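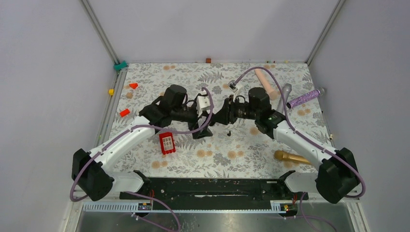 Can a machine do the tidying up yet?
Project report, Applied Technology, Lalgate campus
Danilo Panganiban
3 Nov 2021

1. What I wanted to find out

My grandmother has trouble with small catches and lids, and my weekend job at a gift and homewares shop in Nastville is mostly putting things back where they belong. Both come down to the same kind of work: pick up a small object, turn it the right way, open or close it, set it down. I wanted to know how much of that a two-armed machine can do at the moment, and which parts still need a person.

I didn't try to compare brands or prices. I also left out robot vacuums, as they don't handle objects.

2. How I went about it

First I made a list of chores. I kept a notebook at home and at the shop and wrote down every small handling job I did, with a word or two on how hard it was. By the end I had 1,761 entries. Many were the same job over and over, such as facing stock on a shelf or putting cutlery in the drawer, so I sorted them by the kind of movement instead of by the object.

The second part was watching a pair of arms working over a table at Varkport. I was allowed 600 minutes in total, spread over several visits. I wrote down what the arms were trying to do, whether they managed it, and whether a person had to step in. I did not operate anything myself.

3. Picking up and putting down

This was the strongest area. Blocks, tubes and other firm objects were picked up well on most tries. Trouble started when an object was lying against something else, or when it rolled. A person will trap a rolling thing with the side of the hand without thinking about it. The arms had to go back and line up again, and sometimes pushed the object further off.

Tidying a mixed table was slower than I expected. I can clear the counter at the shop in a minute or so. The arms handled one object at a time, and a good part of each turn was spent getting into position.

4. Opening and closing

Lids and hinges took up the largest share of my notes from home, so I paid the most attention to them. A small case for earbuds or jewellery is a fair test, as the hand has to hold the bottom firmly while something else moves the top. Two fingers pinching the lower half from either side, as with the pink egg-shaped case, leave the lid free to swing and keep the hollows in the insert clear. A grip like that is close to how I would do it with my left hand. The weak point is force. Squeeze too lightly and the case turns in the grip, too hard and a cheap one could crack at the seam. Putting something into a small hollow is a separate job again, and I would rate it harder than the opening.
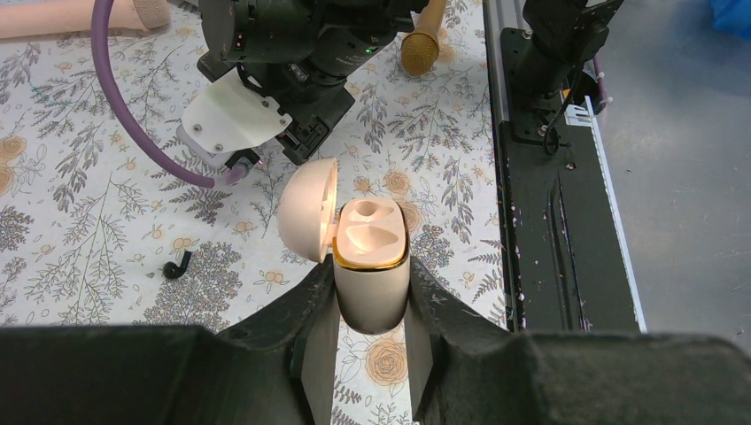
Shop stock adds a problem that home doesn't have. At work the packaging changes every season - in December nearly all of it changes - and a grip that suits one box may not suit the next. Staff adjust to this without being shown.

5. Results

I sorted the chores into those I think a machine could take on now and those it couldn't. Moving firm objects from one place to another goes in the first group, provided somebody checks the work. Folding, wiping around things, and anything with a thin bag or a tight lid goes in the second. Hinged cases sit between the two.

6. Limits of the project

I only watched one setup, and its table was much less crowded than my grandmother's kitchen bench. I also judged the difficulty of the chores myself, and my hands are used to them. If I did the project again I would ask 2 other people to keep a notebook, including one older person, and I would time every attempt from the first visit.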